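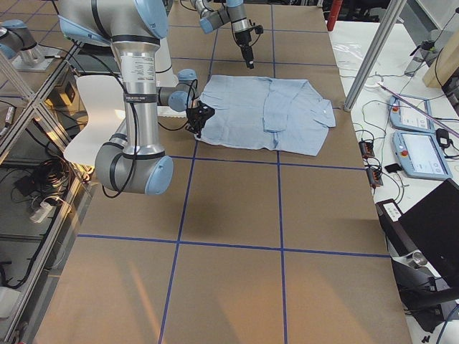
Kolgate shirt bank sets itself a July target of 1,000

The Kolgate shirt bank has had a cracking spring, and it's going into summer with a big number in mind: 1,000 shirts folded and passed on by the end of July.

The bank collects good, wearable shirts from homes across the town and gets them to people starting a new job or going for interviews. Last year 2,669 garments came through the door at Robles Yard, and almost all of them found a new owner.

Tài Huỳnh, who looks after the folding side, is delighted with how the work is shaping up. "A button-up is the hardest thing we get," he said. "You've got the collar, the cuffs, all those buttons, and the sleeves go wherever they like. When one comes out flat and square I still get a little thrill from it, even on a long afternoon!"

His method is the old shop one. Lay the shirt out, bring a sleeve across, fold the side in after it, do the same again on the other side and then turn up the tail. A good fold, he says, should take no longer than 60 seconds and leave the collar standing proud at the top of the pile.

Blue tape is a big part of life at the yard too. Strips are laid in straight runs and crossed to mark out a grid, which gives the eye a line to work to when a hem or a side seam needs squaring up. Tài reckons it's the cheapest improvement they've ever made, and he'd happily tape up every flat surface in the building.
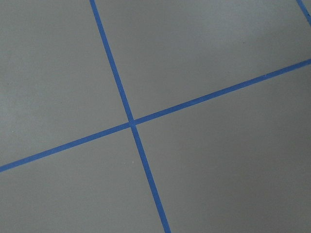 How to give

Shirts can be dropped off at Robles Yard from 3 in the afternoon. Please wash them first and do up the top button. Short sleeves are welcome, and larger sizes are especially wanted just now. Hangers can go in the box by the door.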